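The trouble with folding a soft cloth

A shirt has a collar, sleeves and a hem to tell you where you are. A plain cloth has four corners, and when it comes off the line in a heap, at least two of them are somewhere in the middle.

Yamuna Unnithan has written household columns for 27 years and still gets more letters about folding than about stains. Her advice is to put the cloth down on a hard surface before doing anything else.

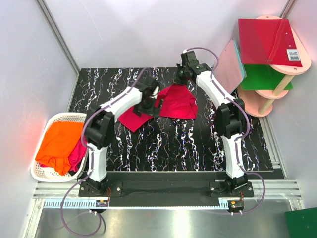

Is it better to fold on a table or on the bed?
A table, if it is big enough. A bedspread grips the cloth and you end up smoothing both.

Start with any corner you can find. Hold it, run the other hand along the edge until you reach the next one, then pull the two apart. Most of the creases drop out at this point. Lay the cloth down, bring edge to edge and press the fold with a flat palm.

Thick, soft fabrics need a lighter touch. They spring back at the fold, so halves and quarters work better than thirds.
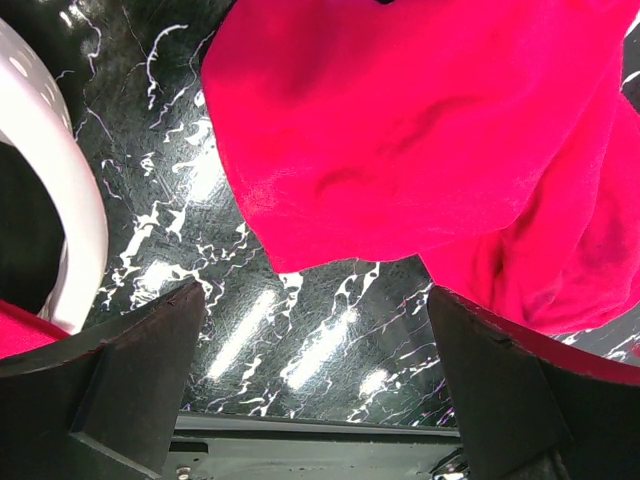
Magenta-pink cloth on a black marble-patterned surface.

Unnithan keeps her cloths in a shallow basket, folded edge upwards. Stacks look tidy in September and have slumped by the spring. Anything she can't get flat in two tries is shaken out and begun again. 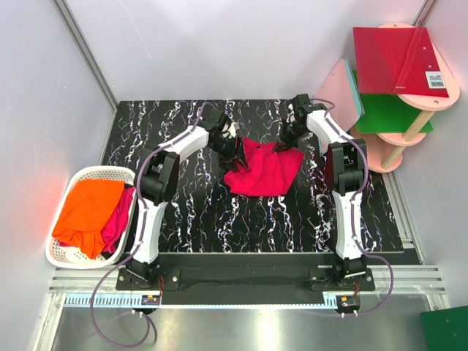
Zapata, writing from Zalby, disagrees about the table and says a large cloth should be folded standing up, with the top edge held under the chin until the sides meet.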